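Brudville Rules for Robotic Garment Handling

The Brudville Rules are a set of good-practice rules for two-armed robots that pick up, spread and fold clothing.

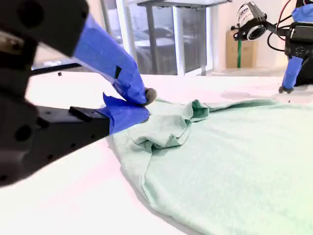

Who are the Brudville Rules written for?

They are written for the people who set up and run folding cells day to day, including operators with no background in programming.

Origin

The rules grew out of a workshop held in Brudville in July, where laundry operators and robot builders compared notes on torn hems, stretched collars and worn finger pads. Zoriana Hladun edited the first draft, and the current edition was released on September 11, 2023. It contains 89 rules, and it is a surprisingly lively read for a standards text – the section on socks alone runs to 15 rules!

Gripping and fabric care

The best-loved part of the document deals with the pinch. Fingers should close on a fold of cloth, never on a button, zipper or print, and the grip force should be set for the thinnest fabric in the batch. Soft fingertips must be checked at the start of each shift and replaced in matched sets. Tape on fingers is allowed as long as no loose edge can catch a thread. A garment that slips 3 times in a row goes to a person for inspection.

When two arms share a table, only one may pull while the other holds. The waiting arm keeps its fingertips clear of the cloth until the first grip is confirmed, a simple habit that prevents a lot of stretched necklines.

Table, cables and cameras

Work surfaces should be plain, smooth and evenly lit, and wiped down between batches. Cables need enough slack for the full reach of the arm but must not drag across the garment. Cameras mounted on an arm are checked again after any bump, however light, and the check is written in the cell log.

People near the cell

Nobody reaches onto the table while the arms are powered. Stuck garments are freed by hand only after a full stop, and restarting takes a deliberate press by the person who cleared the table.

Adoption

Bianchini was the first firm to train its whole staff on the rules, and Jollia followed with a pocket edition for operators. Watitz keeps a public set of 548 test garments, sorted by fabric and weight, that anyone may borrow to try out a cell – a wonderful resource for small shops.

See also: Grip force; Collaborative workspace; Textile handling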